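Zastik, three months in: a loan tracker for people who lend to their own projects

I run the books for two small companies, and one of them is forever propping up the other. Altirby owns the building, Tustlow runs the events business inside it, and whenever Tustlow needs a new roof or a bigger oven, Altirby signs for the loan. Up to now I kept all of that in a spreadsheet with 110 rows and a lot of yellow cells. Zastik has replaced it, and I'm delighted!

What I like most is the guarantee page. You enter the loan once, say who borrows and who stands behind it, and it shows up on both companies' sheets the way it should (as a debt for one, as a possible debt for the other). Pay down 2000 and both sides move. I used to do that by hand at 11 at night. 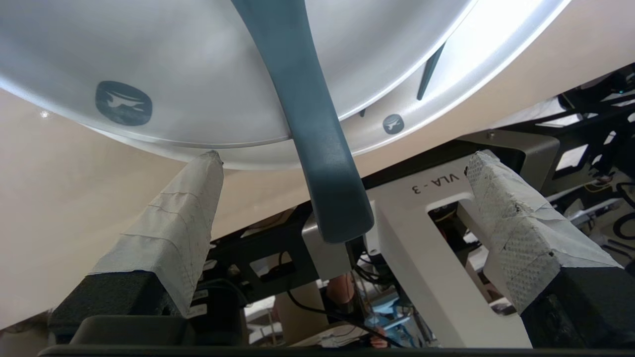
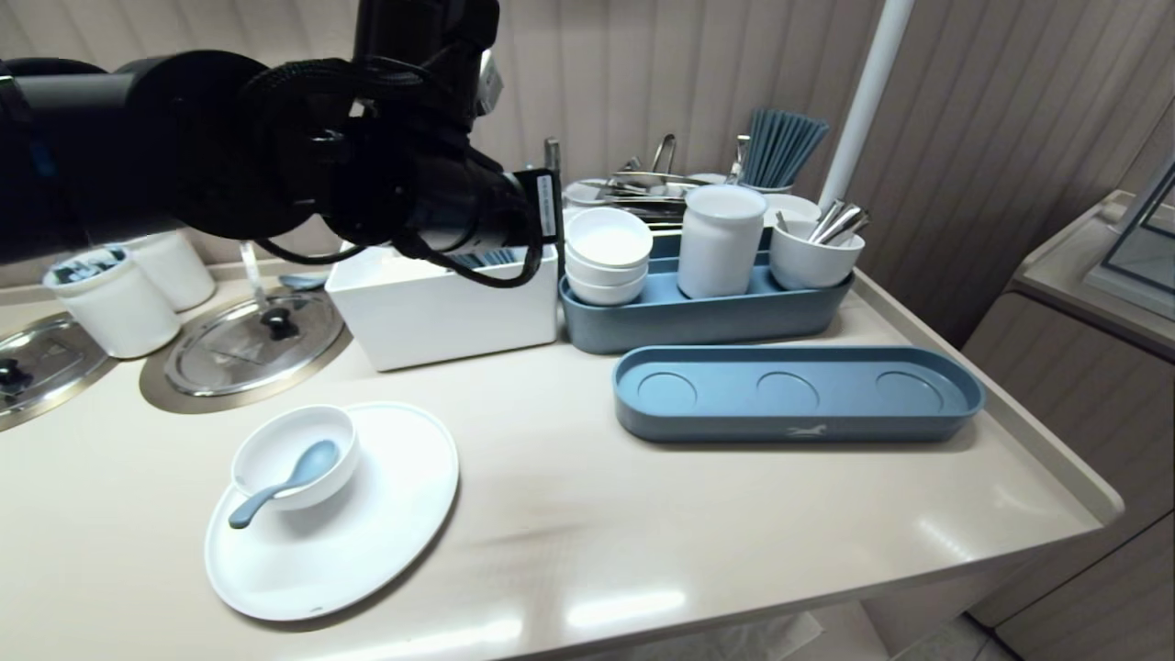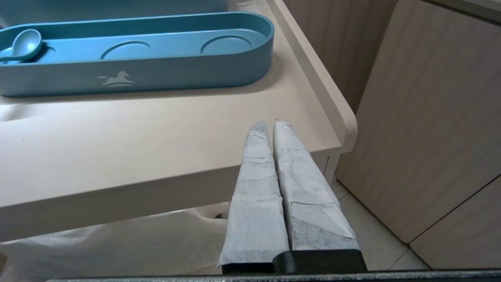
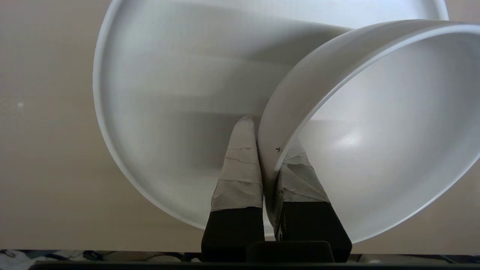 Setting it up

Importing my old file took one evening, and most of that was me fixing my own typos. Érica Lopes at our bank wanted the repayment schedule in her format, and there's an export that matched it on the first try. She wrote back "lovely", and I have never had that from a bank before.

What could be better

The interest screen only takes fixed rates and one kind of floating rate. Our Ambrosio loan has a step in year 3, so I had to split it in two, and now it looks like a pair of loans on the summary. Finn Ehlers on the support desk says steps are on the list. Printing is clumsy too, with the last column always landing on a second page.

Score

I'd give it 88 out of 100, and I'll happily add a few points once the step rates arrive. If you have one company backing another, try the free month with your messiest loan first.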